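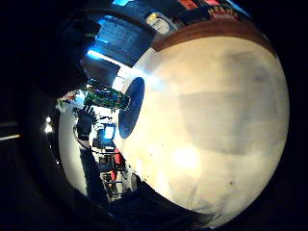
Drultach (director's cut, 2 discs)

I watched this one twice before writing anything, once with the family and once alone with the commentary on. The short version is that it's a good documentary about a boring subject and I would tell most people to rent it.

Drultach is a weather station. It sits on a plateau that gets snow for much of the year, and it has been staffed by people in one form or another for 64 years. The film follows a single winter there, with a crew of 6 and a generator that gets more screen time than two of them. Othmane Alaoui directed it and also did most of the camera work. He went up with one sound man and stayed the whole season.

If you saw his earlier film, Unden, you know how he works. There are no experts sitting in front of bookshelves. There is very little music. People do their jobs and now and then one of them talks while doing it. In Unden that was ferry mechanics, and I thought it dragged badly in the second half. Drultach is longer and drags less. I put that down to the weather, which gives him something to cut to.

The first half hour is arrival and unpacking. The outgoing crew has left a list of things that don't work, and the new crew goes through it out loud in the kitchen. It takes almost five minutes and it's the best way I've seen of introducing people in a film like this. You learn who reads carefully, who wants to get to dinner, and who already knows how to fix the pump. By the end of it I had all their names straight without a single caption.

After that it settles into routine. Readings are taken every three hours, day and night. Somebody walks out to the instrument shelter with a flashlight, writes down the numbers, walks back and types them in. Alaoui shows this walk 5 times over the course of the movie, from the same spot by the door. The first time it's a clear evening and it looks pleasant. The last time you can't see the shelter at all, only a rope going off into white. I don't think he needed to say anything over it, and he doesn't.

The narration is where I have a complaint. There isn't much of it, but what there is was read by Tarek Ouazzani, and he sounds as if he was told to be grave at all times. He has a good voice. It suits the storm in January, when the roof panel comes off and they spend a night with the wind coming into the radio room. It doesn't suit a passage about powdered eggs. My wife started laughing at that part and I had to back it up to hear what he'd said. The disc has a track with the narration taken out completely, and I'd suggest using that if you've already seen the film once. You lose a few dates and the explanation of the balloon launches, and otherwise it holds together fine.

The balloons are worth a mention. They go up twice a day, and by midwinter filling one is a two-person job in a shed with the doors tied back. There's a launch around the middle of the film where the wind takes the balloon sideways and it drags the instrument box across the snow for a good distance before it finally lifts. The two men watch it go and then one of them starts untying the doors. That's the whole sequence. I've thought about it more than anything else in the picture.

There is a plot of sorts. The agency that pays for the station wants to automate it, and a letter comes partway through saying a decision will be made by summer. The crew reads it, sticks it on the corkboard, and mostly doesn't bring it up again. You see it behind people's heads in later shots, with other things pinned over it. I wanted more on this. How many stations like this are left? What does it cost to keep one open? Alaoui clearly decided that wasn't his film, and I suppose it's fair enough, but I came out with questions that ten minutes of ordinary reporting could have answered.

One figure does get used. The cook, an older man called Bühler who has done more winters up there than anybody else, keeps a tally of nights on the inside of the pantry door. When the film ends he's at 2,515. He adds the last mark, puts the pencil back on the shelf and goes out to help with the bags. He's the closest thing the film has to a star, and he appears to have no interest in being filmed. Twice he asks Alaoui to move so he can get at the oven.

Picture and sound

The transfer is good. Snow is hard to get right on disc and I didn't see any of the blocky mess I was expecting in the storm footage. The night interiors are grainy, and I'm fairly sure that's how they were shot. The kitchen has a yellowish cast that the outdoor material doesn't, and it bothered me for a while until I stopped noticing.

Sound is stereo only. It's very well recorded stereo. The generator hum is under nearly everything, and when it cuts out during the storm the quiet made me look up at my own speakers. Dialogue is sometimes buried. Turn on the subtitles for the radio room scenes.

Extras

Disc one has the film and the commentary. Alaoui talks about lenses freezing and batteries dying, and he's dry but useful. He says he shot the kitchen list on his second day, before he'd learned everyone's name himself. He goes silent for long stretches in the last half hour, so don't expect much there.

Disc two has deleted scenes, which are mostly more walks to the shelter, and a twenty-minute piece with the crew a year later. It's the best extra in the set. Three of them had gone back. I won't say what happened with the letter — the piece covers it, and it's the one place you'll get an answer.

There's also a booklet. The label, Famum, usually puts some effort into these, but this one is eight pages and two of them are credits. The map of the plateau is nice. The essay retells the film in order and can be skipped.

One warning about the packaging. The discs sit on a single hub, one on top of the other, and mine came with a light scratch on disc two. It played all the way through, but I've moved both to a spare case.

Who should see it

If you liked Unden, buy it. If you like films about people at work in cold places, buy it, or at least rent it first and see. Kids will probably last until the balloon. Ours went upstairs after the second walk to the shelter and came back down for the storm, and he didn't seem to have missed anything he needed.

I'd give the film a B+ and the disc set a B. The version without narration I'd put a notch higher. Next up is the ferry movie again, which I've promised to give another chance now that the same label is putting it out — I'll post something when it gets here.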